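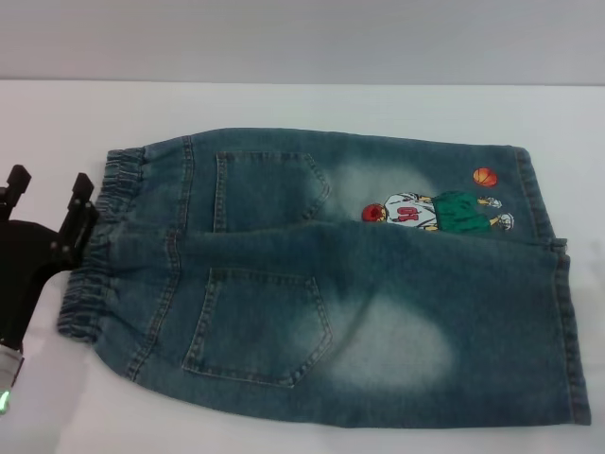
I have come to believe that a household can be judged by its position on folding children's jeans, and that most households, mine included, have never been asked to state one. Shirts get all the attention. There are boards for shirts, and plastic gadgets, and a method in which you pinch two points and flip your wrist like a card sharp. Pants are assumed to take care of themselves. You put one leg on top of the other and the pants are, in theory, folded. That is how I do the pair with the basketball player on the leg, and laid out flat on the white table they look very respectable, back pockets up, one leg over the other, the player stretched on his side as if the coach had sent him to bed. All that remains is to fold them the other way, and this is the point at which I usually go and make coffee.

I grew up in Stelldale, where laundry was a winter sport. In January the stuff came in off the line stiff as shingles and you could have stacked it on a shelf without folding it at all. Nothing I have done since has looked as tidy. I mention this so you understand that I come to the subject with standards, even if I don't meet them.

The current fashion is for filing. Clothes are supposed to stand upright in the drawer like folders in a cabinet, so that a child can see every garment at a glance and choose one calmly. I bought a set of drawer dividers called Plorard to help with this. The leaflet promised room for up to 42 items per drawer, a figure I assume was reached with handkerchiefs. My own drawer held 15 things and then began to push back. The child, shown the finished display, chose the pair at the very rear, and pulled it out through the others.
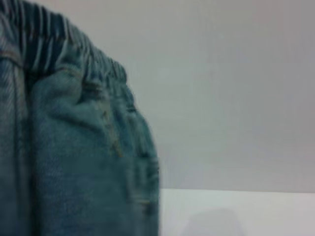 Elastic is the real enemy of filing. A grown-up waistband, with its button and its belt loops, has a flat front and some sense of duty. A child's waistband is gathered into tight little pleats from one side to the other, and those pleats want to be round. You can press the denim down with both hands and the part just under the band will still puff out like a cheek. Then you reach for the next pair, and there goes your neat rectangle. The books about tidying don't discuss this. Their photographs show pants of a thin, obedient sort, belonging, I suspect, to people with one pair each.

And yet I wouldn't give up the elastic for anything. Anyone who has stood in a public restroom in a hurry, working a stiff metal button on behalf of a person hopping from foot to foot, will vote for elastic every time. It makes the mornings possible and the drawers impossible, and mornings are when people are watching.

So the argument comes down to who the folding is for. I used to think it was for the child, who would absorb order through the fingertips. Then I thought it was for the clothes, until I noticed that these come from the store already faded in patches, at some cost, to look as if they'd been through a good deal. A crease is not going to hurt their feelings. Someone at the factory worked hard to make them look neglected and I was at home trying to undo it.

There's a school of thought, strong on the Lakden parents' board, that you should skip folding altogether and use bins. One for tops, one for bottoms, lid optional. I read the whole discussion one night, all 200 replies, and the bin people were by a wide margin the more cheerful writers. The folders were better at spelling. One of them had worked out that she folded 1,382 pieces of clothing between one birthday and the next, and wanted it known that she regretted none of them. I believe her. I also think she should have stopped counting sooner. 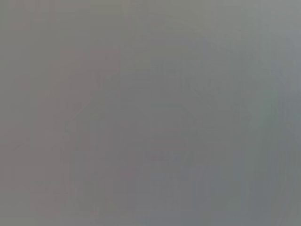
I tried the bins for a while. They work, in the sense that everything is in them. What I missed was the few minutes at the table, which I had been calling a chore for years. Folding small pants is one of the only jobs in the house that stays the same size no matter how tired you are, and it goes well with the radio. You handle each thing once. You find out which knees are going and which pair has quietly become too short. The bin tells you nothing – you learn about the knees at the bus stop, along with everybody else.

My present arrangement satisfies no school. Jeans get one fold lengthwise and one across, done by hand, with no smoothing afterward and no second attempt. They go in the drawer lying down, in a pile, with the puffy ends alternating left and right so the stack doesn't lean. The Plorard dividers hold batteries now, and do it very well. Sweaters are rolled, for no reason I can defend. Anything with a drawing on it goes in with the drawing up, at the request of management, so I do that fold with some care and have been known to redo it when the picture ended up inside.

The Kozan catalog came again this week with a folding table in it, adjustable height, pull-out rack, a place for your cup. I left it open on the counter for a day to see whether I wanted one. Then I needed the counter for the jeans.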